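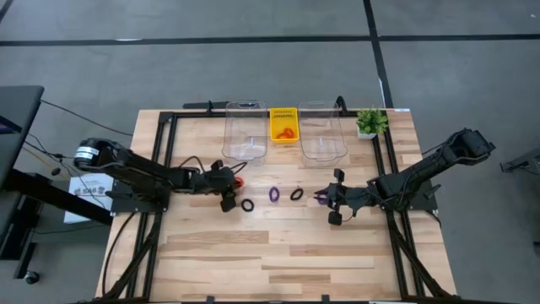
Orange in the yellow basket, purple and black still out on the table

Sushil Lodhi
August 5, 2019
Right, the ring thread, as threatened. I'm sorting the rings for the Trellthorpe toy library and I have opinions about tubs now. Mute me if you came for the football.

Sushil Lodhi
For anyone new: we lend out a game called Mutell. You get a board, a rules sheet and a bag of rings in orange, purple and black. It's lovely, and kids go mad for it. The trouble is that every bag comes back with a slightly different lot of rings from the one that went out.

Sushil Lodhi
So over the years we've gone from tidy sets to one great big mixed crate in the hall cupboard at Prustness. 900 rings, if you believe the stock list. I've got no plans to check.

Sushil Lodhi
Last January we tried doing the whole crate in one evening with everyone on the floor. Never again. Somebody's knee found the purple pile and that was that, it went everywhere, and I was still finding them behind the radiator at Easter.

Sushil Lodhi
This time it's a table job. One container per colour, all three lined up along the back edge where you can reach them but can't knock them with a sleeve. Rings at the front, containers at the back. It's not clever but it's made such a difference!

Sushil Lodhi
The yellow basket is for orange. I know, I know. It should be for yellow, but we don't have any yellow rings, and orange is the closest thing to it, so your brain sort of accepts it after a minute or two.

Sushil Lodhi
The two clear bins either side are for purple and black. They match, and that's the one bit of the system I'd change. With the same bin on the left and the right it's very easy to start the purple on one side, go and put the kettle on, and come back to start it on the other.

Sushil Lodhi
I was going to stick labels on them and then remembered what happened with the labels on the jigsaw boxes (they're still on there, all of them, forever). A scrap of paper dropped in the bottom of each one will do. Or just put the first ring in and let that be the label.

Sushil Lodhi
Do the orange first, by the way. It's the easiest one to spot against wood, you get through it quickly, and then you've only got two colours left to think about. Purple next, and black is whatever's left over.

Sushil Lodhi
And please do it in daylight if you can. Purple and black under the hall lights are basically the same colour. I once sent out a "black" set that was nearly half purple and had a very polite phone call from a grandad.

Sushil Lodhi
Someone's asked why we don't tip the whole crate out and go at it. Because you lose the will to live! A few on the table at a time, clear those, then fetch some more. I can do that with the radio on for ages – tip the lot out and I'm cross in five minutes.

Sushil Lodhi
Quick word for the table as well. I do like that striped wooden top. The old folding one had a dip in the middle and everything slid down into it, so you were forever fishing rings out of the same spot. A flat top is worth having, that's all I'm saying.

Sushil Lodhi
Once they're in colours, the next job is bagging. A full set is 10 of each colour and we put five spares of mixed colours in a little pouch. The spares are new. They were my idea and I'm hoping they'll save us some grief when the bags come back light.

Sushil Lodhi
There are 19 boards, so 19 bags. Whatever's left after that goes back in the crate, sorted this time, each colour in its own carrier bag with a knot in the top. If anybody unties them and mixes them up again I will know and I will be insufferable.

Sushil Lodhi
Answering a few of you in one go. Yes, you can borrow a set if you live in Prustness, you don't have to be in Trellthorpe proper. No, we don't sell the rings on their own. Yes, the dog's fine, thank you for asking, he's banned from the hall now.

Sushil Lodhi
If you've got stray rings at home, please bring them back! No fines and no telling off. Check down the sofa and in the bottom of the toy box. Post them through the hall letterbox in an envelope if you'd rather not face me.

Sushil Lodhi
Also after one more basket like the yellow one, if anyone has one going spare. The slotted sides are handy because you can see how full it's getting from where you're sat. Any colour except yellow, please, I've only just got used to this one.

Sushil Lodhi
Back to the purples. Will post again when the bags are done.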